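Ticket : imports catalogue qui calent à 2 000 lignes
Projet : Sevine (boutique + back-office)
Ouvert par : Emiko Hirose
Assigné : Ridwan Mangundap
Priorité : haute
Statut : résolu, à surveiller

Emiko Hirose
Bonjour, l'import du catalogue cuisine ne passe plus depuis ce matin, 24 novembre 2024. Fichier CSV habituel, sorti de Jinlow comme d'habitude. La barre monte, monte, puis message « traitement interrompu » et rien d'autre. Les fiches du début sont bien créées, celles de la fin non. Les visuels, n'en parlons pas, tout part en vignette grise.

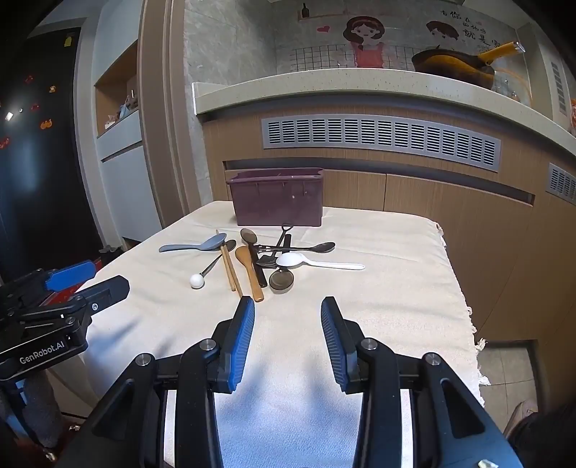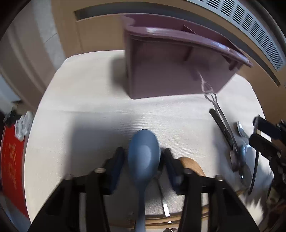 Pièces jointes 1 et 2 : ustensiles avec bac violet ; cuillère bleue

Emiko Hirose
J'ai oublié : Firefox et Chrome pareil. Vidé le cache. Redémarré aussi. J'ai besoin que ça soit en ligne ce soir, la newsletter part demain matin.

Ridwan Mangundap
Vu. Je regarde. Tu peux me donner le nombre de lignes du fichier ? Et l'encodage si tu sais.

Emiko Hirose
Aucune idée pour l'encodage. Le fichier est dans le dossier partagé, sous-dossier février (oui je sais, il est mal rangé, c'est le modèle qu'on recopie à chaque fois).

Ridwan Mangundap
Récupéré. UTF-8 avec BOM, pas gênant en principe. Séparateur point-virgule ok. Les deux jpg joints au ticket s'ouvrent ici aussi, profil couleur normal, rien de bizarre. Donc pas les fichiers image.
Je relance sur la préprod.

Ridwan Mangundap
Reproduit. Ça s'arrête pile après la ligne 2 000. Deuxième essai, pareil, au même endroit. Donc pas une question de temps ni de mémoire, sinon ça bougerait d'un essai à l'autre. Limite en dur quelque part.
Extrait du log :
import_worker: batch 9 ok
import_worker: row limit reached, closing
media_queue: parent job closed, skipping
La dernière ligne explique les vignettes grises. La file des médias attend la fin propre du job parent, et comme il se ferme en erreur elle jette tout.

Teguh Chin
Je passe par là. Vous avez pas pris la mise à jour du connecteur Rezende ? Chez nous elle a remis la config par défaut, y compris le plafond de lignes. On l'avait monté à la main il y a longtemps et plus personne ne s'en souvenait.

Ridwan Mangundap
Bien vu. La mise à jour est passée cette nuit, automatique. Le fichier connector.local est toujours là mais il n'est plus lu, le nouveau nom c'est connector.override. Pas une ligne là-dessus dans les notes de version, enfin si, tout en bas, dans « divers ».

Emiko Hirose
Je comprends pas tout mais est-ce que je peux relancer ?

Ridwan Mangundap
Non surtout pas ! Si tu relances maintenant tu vas doubler les fiches déjà créées. Laisse-moi 70 minutes, le temps de faire la copie de la base avant.

Emiko Hirose
Heu. J'ai relancé une fois avant d'ouvrir le ticket.

Ridwan Mangundap
Ok. Donc il y a des doublons. Je les sors par référence fournisseur, on garde la fiche la plus ancienne. Blažena, tu confirmes que la réf fournisseur est unique chez Halbridge ?

Blažena Štěpánek
Unique oui, sauf les lots. Les lots reprennent la réf de l'article simple avec -L derrière, et parfois le -L saute à l'export. A vérifier à la main pour ceux-là, ne pas supprimer en masse svp.

Ridwan Mangundap
Noté. Lots exclus du script, je t'envoie la liste à part.

Ridwan Mangundap
Fait :
- copie de la base
- connector.local renommé en connector.override, droits remis
- worker redémarré (le premier redémarrage n'a rien pris, il fallait aussi couper le planificateur)
- doublons retirés, hors lots
- import relancé depuis le début en mode mise à jour
Passé en entier. File médias en cours, c'est lent mais ça avance.

Emiko Hirose
Je vois les photos qui arrivent ! Par contre les prix barrés ont disparu sur la rubrique linge de table.

Ridwan Mangundap
Colonne prix_ref vide dans le CSV. Le mode mise à jour écrase avec du vide. Renvoie-moi juste cette rubrique avec la colonne remplie, je la passe séparement.

Emiko Hirose
Envoyé.

Ridwan Mangundap
Passé. Vérifie stp.

Emiko Hirose
C'est bon pour moi. Merci !!

Blažena Štěpánek
Lots relus, deux fiches à fusionner, je m'en charge côté back-office.

Ridwan Mangundap
Reste à faire : désactiver la mise à jour auto du connecteur en prod, et une alerte quand le plafond est atteint au lieu de fermer le job en silence. Ticket séparé, assigné à Bayu Santoso. Je laisse celui-ci en surveillance jusqu'au prochain import complet.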